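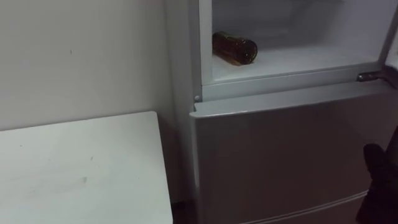

According to Nazanin Kordestani, the old pinned hinges at Dirkcombe had to be greased every May and still squealed in any chop, and the Tundon set has been quiet through two full seasons.

Dock Hardware > Connectors > Hinges > Tundon Hinge Set

Tundon Dock Hinge Set

The Tundon joins two floating dock sections end to end and lets each one move on its own as boats pass. The knuckles are hot-dip galvanized steel. A replaceable nylon sleeve sits between pin and knuckle, so metal does not run on metal.

One set contains 2 male plates, 2 female plates, 2 pins with retaining clips and 4 sleeves. Mounting bolts are sold separately -- length depends on the thickness of your frame.

Pin length: 7 in.
Plate height: 6 in.
Maximum section length: 40 ft.
Finish: galvanized

Fit the plates with both sections afloat and unloaded. Leave a 3 in. gap between the deck boards. Tighten the bolts by hand, drop the pins, then torque. Check the clips after the first strong wind and again at haul-out.

Not for use on gangways or on fixed piers. For a gangway connection, see the Jastance transition plate.

Sleeves are a wear part. Replace them when the pin shows side play. Older Khosravi sleeves have the same bore but are shorter, and should not be mixed with Tundon sleeves on one pin.

Bolt sizing and bulk orders: Behrouz Shokri, parts desk.

Filed under: floating docks, hinges, marina hardware

Contact | © Jastance Marine Supply | Back to top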